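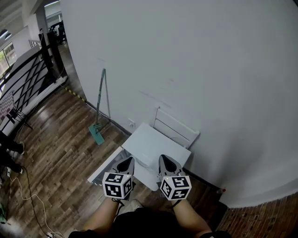
Families wanted for a Grandparents' Day project

Tolivis is a small family magazine, and we are looking for 19 families to try new Grandparents' Day traditions with us in September. We would like homes with at least one child between 4 and 12 years, and one grandparent who can join in person or by phone.

Each family receives two activities by mail, for example a recipe exchange or a memory walk. You do them when it suits you, then you write us a short note of how it went. Drawings from the children are very welcome also! Please tell us the bad parts too, we want to print only ideas that work in a normal busy house.

We pay $31 per family for your time, and the materials are free. You do not need to be good at crafts. Grandparents who speak another language at home are welcome, and the cards can be sent in Spanish or Indonesian.

To join, write to Kartini Chin with the ages of your children and the best hour to call you.

Contact Tolivis | © Tolivis Family Magazine | Back to top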